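Full house for robot open afternoon at Janasano

More people than anyone had planned for turned up at Janasano's training centre in Gulau for its March open afternoon, with 641 through the doors by the time they shut at half past five. Last year's event didn't get near that. The car park was full before two and late arrivals were sent round to the field behind the bus depot.

The draw was the robots. Janasano runs short courses for people already working in packing, labs and small workshops, and wanted to show what goes on in them. Most of the building was open - the two classrooms, the long bench room and the simulation room upstairs, where the queue went down the stairs and out past the reception desk.

Upstairs is where trainees start. They spend the first two weeks on a simulated arm before they go near a real one, writing short programs and running them on screen. The session was led by Lindsay Sheehan, who has taught the course from the beginning and did the same talk eight times over the afternoon with a cup of tea going cold next to the keyboard.

"You can drive it straight into the floor up here and the only thing that gets hurt is your pride," she told the two o'clock group. "Downstairs that's a phone call and a bill."

She took visitors through a basic lowering move, then let them type in there own heights and grip widths. Each trainee has to log 1000 simulated runs before moving down to the bench room. A few in the audience thought that sounded a lot. Sheehan said most get through it quicker than they expect, as the runs can be left going over lunch.

There was a longer question session than planned. One man wanted to know if the simulated version matches the real thing. Not exactly, was the answer - friction is the hard part, and cables. Another asked about jobs. Sheehan said people on the last course had mostly gone back to the same employer, doing something different, and that she wasn't going to stand there and promise more than that.

Downstairs the bench room had three demonstrations going, including a sorting job set up by Stelenero, the packaging firm out on the Siu road, which has sent staff on the course since last autumn. Its table was busy all day. The firm brought 1000 cardboard sleeves to feed through and had used the lot by four, so the last hour was the same sleeves going round again. No one seemed to mind.

Children were allowed to press the start button, under supervision. Some went back to the end of the line and did it again.

One hiccup - the sound went in the larger classroom just after three and the talk on funding had to be given without a microphone. Those at the back moved forward. Slides from that talk are to be put on the Janasano site, along with the handout that ran out.

The next course has 19 places. Sheehan said the sign-up sheet by the door had more names on it than that before the afternoon was over, so there will be a waiting list, and possibly an evening group if a second tutor can be found. Anyone who left a name should get an email either way. Application forms are at reception or can be be posted out on request, and there is no need to have done any programming before.

Tea and cakes raised money for the Gulau library van. Total still being counted when we went to press.

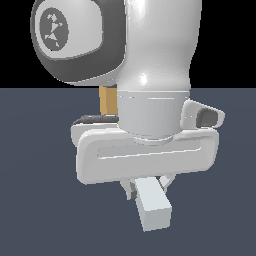
The simulated arm reaching down, gripper empty.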